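Packing the table: my term project
Sille Þrastardóttir, 10 Dec 2023

So my project was about how people set out small things on a table before they pack them, and I got way more into it than I expected! I asked 19 people from my residence to lay out their stuff any way they liked, then pack it into a box (I timed every one on my phone).

The grid people were the slow ones – the neatest layout took 169 seconds. The pilers were done way sooner, but three of them had to take everything out and start over. My favourite was the person who sorted by colour, grey with grey, and then forgot the lid.

We used the table by the off-white wall because the light there is nice and even. 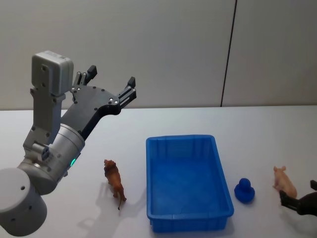
The table and the panelled wall behind it.

If I did it again I'd start in March and get a bigger box. I'd also ask people to talk out loud while they pack, which I only tried with the last four.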